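ロボットソフトウェア演習 第5回 配布資料
手先の軌跡を方策の学習に使えるデータにする
担当：Heloísa Tavares
2024年10月28日

0. 今日の範囲

前回は、座標系の木(フレームツリー)の書き方を勉強しました。今日は、人の手の動きを記録したデータから、ロボットの制御に入れられる軌跡を作るまでのソフトウェアを扱います。順番は、時刻合わせ、マーカーの検出、座標変換、平滑化、区間の切り出しです。学習そのものは次回にします。

演習で使うツールは Kiroron といいます。研究室で作ったコマンドラインの道具ですので、エラーの文があまり親切ではありません。困ったときは、まず kiroron check を実行して、出力の一番上の行を読んでください。下のほうの行は、たいてい一番上の行の結果として出ています。

データセットの名前は Lastow です。机の上で皿や布を扱う短い作業の集まりで、全部で1,504本の記録があります。今日はそのうち40本だけを使います。全部を処理すると演習の時間が足りませんので、必ず配布した一覧ファイルを指定してください。

1. カメラと座標系

記録には手先のカメラと頭のカメラがあります。手先のカメラは対象に近く、指先と物の関係がよく分かります。その代わり、画角が広いのでレンズのひずみが大きく、まっすぐな机の縁も曲がって写ります。マーカーの検出をする前に、ひずみの補正をするか、ひずみを含んだカメラモデルで姿勢を計算するか、どちらかを選びます。両方をしてはいけません。去年の演習では、補正した画像に魚眼のモデルをもう一度使ったグループがあり、手の位置が机の下に出ました。

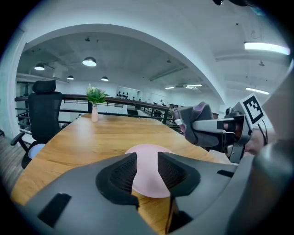 Kiroron では後者、つまり元の画像のままで角の点を検出し、点だけを補正する方法を使います。画像全体を補正すると、端のほうの画素が引き伸ばされて、角の検出の精度が落ちるからです。設定ファイルでは undistort: points と書きます。

座標系の名前は次のように統一します。
world 机の面に固定した座標系
cam_hand 手先のカメラ
cam_head 頭のカメラ
tag 正方形マーカーの中心
tip 指先の間の中点

ほしいものは world から見た tip の姿勢です。cam_head から見た tag の姿勢が分かり、world から見た cam_head の姿勢も分かれば、あとは tag から tip への固定の変換を掛けるだけです。掛ける順番を間違えやすいので、次の式を紙に書いて、隣り合う添字が同じになっていることを確認してください。

T_world_tip = T_world_camhead × T_camhead_tag × T_tag_tip

T_tag_tip は校正で求めます。3月に測り直した値を calib フォルダに入れました。古い値も残っていますが、使わないでください。なお、マーカーを手の甲に付けた記録では、指先への変換が固定になりません。この場合は tip を計算しないで、tag の軌跡をそのまま手首の代表点として使います。

2. 時刻合わせ

二つのカメラの時計は同じではありません。ずれは、動きの速さの波形を二つ作り、相互相関が一番大きくなる位置で決めます。Inthanon というサーバーに計算済みのずれの表がありますが、演習では自分で計算して、最後に表と比べてください。差が1フレームより大きいときは、波形の平均を引くのを忘れた可能性が高いです。

手が止まっている時間が長い記録では、相関の山が平らになり、ずれが決まりません。Kiroron はそのとき警告を出しますが、処理は続けてしまいます。警告が出た記録は後の段階に入れないようにします。

3. マーカーが見えないとき

頭のカメラから見ると、両手のマーカーが同時に見える時間が長くなります。しかし、手首を回したときや、片方の手がもう一方の手の上を通ったときには、検出が切れます。立方体の複数の面にマーカーを印刷すると、一つの面が隠れても別の面で姿勢を計算できます。ただし、面ごとに番号が違いますので、どの面から計算したかを必ず記録に残します。

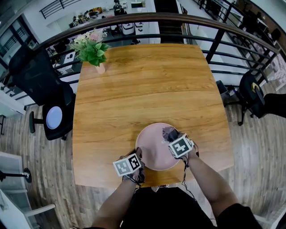 面が切り替わる瞬間に、姿勢が小さく飛ぶことがあります。原因は二つ考えられます。一つは、面と面の間の変換の誤差です。もう一つは、正方形マーカーに特有の、姿勢の解が二つ出るあいまいさです。見分け方は簡単で、再投影誤差を両方の解について出力します。二つの値がほとんど同じなら後者です。このときは、前のフレームの姿勢に近いほうの解を選びます。

検出が切れた部分の補間は、位置は3次スプライン、回転は球面線形補間を使います。オイラー角を成分ごとに補間するのはやめてください。値が180度から-180度に飛ぶところで、手首が一回転してしまいます。長い欠けは補間しません。上限は設定ファイルの max_gap で、単位はミリ秒、初期値は190です。

4. 平滑化と区間の切り出し

平滑化を強くすると、グラフはきれいになりますが、つかむ瞬間の細かい動きも消えます。とくに布のような柔らかい物では、つまむ直前の小さい動きに意味がありますので、カットオフ周波数を下げすぎないでください。フィルタは前向きと後ろ向きに一回ずつかけて、位相の遅れをなくします。記録したデータだから可能な方法で、実時間の制御では使えません。ここは試験の答案で毎年まちがいが多いところです。

区間は、手先の速さと、指の開きの二つから決めます。指の開きが測れない記録では、速さだけを使い、境界を目で確認します。確認の画面は kiroron view で開きます。左右の矢印キーで1フレームずつ動き、b キーで境界を置きます。

5. 課題

課題1　一覧ファイルの記録を処理し、補間したフレームの割合を記録ごとに出しなさい。
課題2　番号1,815のフレームを含む記録を一つ選び、その前後で面の切り替えがあるかを調べ、あった場合は位置の飛びをミリメートルで報告しなさい。
課題3　max_gap を半分と2倍にして、使える区間の長さがどう変わるかを図にしなさい。図の軸には単位を書くこと。
課題4(自由)　T_tag_tip に1度の回転誤差を加えたとき、tip の位置がどのくらい動くか、計算と実験の両方で示しなさい。

提出は、図と短い説明の文を一つの PDF にまとめて、講義のページから送ってください。プログラムは Ivedthorpe のリポジトリの自分のブランチに置きます。元のデータはコミットしないでください。設定ファイルは必ず入れてください。

参考　回転の補間が初めての人は、第3回の資料の後半を先に読んでください。四元数の符号をそろえる手順もそこに書いてあります。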